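Brultden sorting room to open two evenings a month from June

The parts and oddments sorting room behind the Brultden repair centre will open to the public on two evenings a month from June, after a trial over the winter brought in more material than the daytime staff could get through.

The room takes in the things that other recycling schemes tend to turn away: loose brackets, hinges, offcuts of metal strip, broken toys, kitchen drawer contents and the general mix that ends up in the bottom of a shed or garage. Residents can bring up to 13 kilos at a time. Anything that can be used again is put out on the shelves in the front shop, and the rest goes for scrap or plastics recycling.

Genowefa Żak, who manages the centre, said the trial had logged 1306 drop-offs, most of them from people clearing out a relative's house or moving to somewhere smaller.

"They come in with a biscuit tin or a bucket and they're a bit embarrassed about it," she said. "Then they see what everybody else has brought. A tin of mixed screws is worth having. We sell them by the scoop and they go."

The work is done in deep grey bins. Each load is tipped in as it arrives and picked over by hand, with metal coming out first, then hard plastic, then anything that looks like part of a toy or a household item and might be matched with its other half. What is left at the bottom is swept up and weighed.

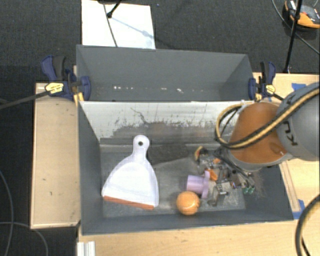
Zdzisław Jakubowski, a retired fitter who has worked in the room since it opened, said the metal was the easy part. Brackets and perforated strip are sorted by size and hung on the back wall, and allotment holders take most of them. Plastic is slower. Few small pieces carry any mark to say what they are made of, and the centre's recycler, Unnithan, will only take bags that have been separated by type.

"You get a feel for it," he said. "Some of it snaps and some of it bends. If I can't tell, it goes in the tray for Iwona."

Iwona Szewczyk runs the plastics bench and also keeps the lost property shelf, where things that look as though they might be missed are held for 52 days. A set of door keys, a christening spoon and a hearing aid have all gone back to their owners. A glass eye is still waiting.

The evening sessions will run from 6pm to 8.30pm. The first hour is for drop-offs only, and the rest of the time is set aside for people who want to help with the sorting or look for a part. There is no need to book, but anyone hoping to find something particular is asked to bring the broken piece with them, or at least a measurement.

Gloves are provided. Children over eight can take part with an adult. Food containers, batteries, paint, gas canisters and anything sharp that has not been wrapped will be refused at the door, and so will electrical goods, which should still go to the main household waste site on the bypass.

The extra hours have been paid for by a grant from Jumari, the housing association, which has its own reasons for taking an interest. Chang-ho Ko, its neighbourhood manager, said clearing abandoned items from bin stores cost the association more each year, and a good part of it was small stuff left in carrier bags beside the bins.

"People don't want to throw it away, so they leave it out in case somebody wants it -- and then it rains," he said. "If there's a place open after work, we think a lot of them will use it."

Jumari tenants will be able to leave sealed tubs at the association's office for collection. The tubs are being supplied by Ramico, the hardware shop on the parade, and can be picked up there free of charge from the end of the month before.

Not everyone living near the centre has welcomed the longer hours. Ifigeneia Lazaridis, who lives in the flat above the front shop, told a residents' meeting that she had no quarrel with the scheme but that loads of metal being tipped into bins could be heard clearly upstairs, and that 8.30pm was late enough. The centre has agreed that nothing will be tipped after 7.30pm and that the yard door will stay shut during the sessions.

Parking is also likely to be tight. The yard has 3 spaces and one of them is kept for the van, so people with lighter loads are being asked to walk or to use the car park beside the library, where there is no charge in the evening. A trolley can be borrowed from the shop counter for the last stretch.

The centre is looking for more shelving, clear jars with lids and old printers' trays, which can be handed in during normal opening hours. It also needs two people who can commit to both evenings each month. No experience is needed, but the work is done standing up and some lifting is involved.

The arrangement will be reviewed after six months. Żak said that if the numbers held up she would like to add a morning session as well, with the plastics bench moved nearer the window.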